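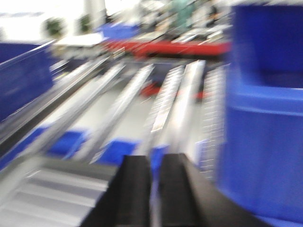 Wiebke Hellwig disagreed with the last handout on one point: a reorder point is of little use if the count it is compared with is wrong, and the handout had treated the count as given. The objection is accepted. Record accuracy has been moved forward to Section 2 of these notes, and the formulas now come after it.

Unit 4. Replenishment of Small Parts: Reorder Points, Two-Bin Systems, and Rotation

1. Terms

On-hand stock is the quantity physically in the store and fit for issue. On-order stock has been requested from the supplier but not received. Backorders are quantities owed to users. Inventory position is on-hand plus on-order minus backorders. All ordering rules in this unit are applied to the inventory position. Applying them to on-hand stock alone is the most common error in the homework, and it leads to repeat orders while the first order is still in transit.

Lead time runs from the moment the need for an order is detected to the moment the parts can be issued. It includes paperwork, transit, receiving, inspection, and put-away. Students who copy the supplier's quoted time from a catalog are leaving out at least two of these.

2. Record accuracy

A record is accurate when the difference between the recorded and physical quantity falls within a stated tolerance. The tolerance is set per class of item. Fasteners weighed on a scale can carry a few percent. Serialized parts carry zero.

Errors come from unrecorded issues, wrong units of measure, and receipts posted twice. The unit of measure problem deserves attention. A box entered as one each will show a shortage in the record and a surplus on the shelf, and a recount by someone using the same wrong unit will confirm the wrong figure.

Cycle counting replaces the annual count with small counts spread over the year. Its main purpose is to find the cause of an error while the transactions are still traceable. Correcting the balance is secondary - a corrected balance with the cause left in place will drift again.

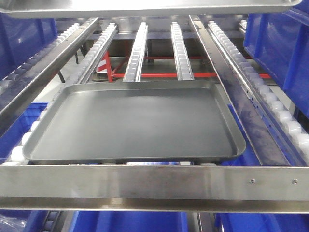 Why is the order quantity left out of the reorder point formula? The reorder point sets when to order, and the stock present at that moment has to last only until the delivery arrives, whatever the size of that delivery.

3. The reorder point

For an item under continuous review:

Reorder point = average daily demand x lead time in days + safety stock

Worked case, Nedamov stores, item 1. Average demand is 31 units per day and the lead time is four days. Expected demand over the lead time is 124. The standard deviation of daily demand is 6.4 units. With a constant lead time and independent days, the standard deviation over four days is 6.4 x 2 = 12.8. A service factor of 1.65 gives a safety stock of 21 to the nearest unit. The reorder point is 124 + 21 = 145.

The square root of the lead time is used, not the lead time itself. Using 6.4 x 4 would double the safety stock. The independence assumption should be checked against the data; demand that comes in runs, as it does when one department works through a batch, will need more than the formula gives.

4. Periodic review

Some suppliers accept orders only on a fixed day. The order-up-to level must then cover the lead time plus one review interval.

Worked case, item 2, supplied by Clultard. Demand is 47 units per week, the lead time is two weeks, and the review interval is one week. Expected demand over three weeks is 141. Safety stock is given as nine. The order-up-to level is 150. At the review there are 31 on hand, 27 on order, and no backorders, so the position is 58 and the order is 92.

Henrique Prata's variant, in the problem set, adds a minimum order of 100. The order is then raised to the minimum and the position exceeds the target until the next review. The target itself is left alone.

5. Two-bin systems

The stock of an item is split between two containers. Parts are drawn from the first. When it is empty, it becomes the order signal and the second is opened. The second container must hold at least the reorder point quantity. No running balance is required. 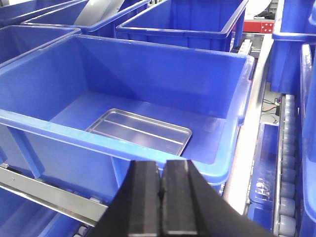 For item 1, the second container must therefore hold 145 units. If the parts come in cartons of 27, five cartons give 135 and fall short, so six are stocked. The excess of 17 units is carried as extra safety stock and should be entered as such in the Radier worksheet.

Two failure modes are to be noted. In the first, users draw from both containers, and the signal arrives late. In the second, the empty container is set aside and the order is not placed. Both are failures of handling, and a larger safety stock hides them for a while.

6. Rotation

Items with a shelf life are issued first expired, first out. This matches first in, first out only when lots arrive in order of expiration date. Back-loaded shelving supports the second rule by layout. It does not enforce the first, and lot dates still have to be read at put-away.

Reading: Okafor case, parts A and B. Problems 3 to 7 are due Saturday. Show the inventory position for every order decision.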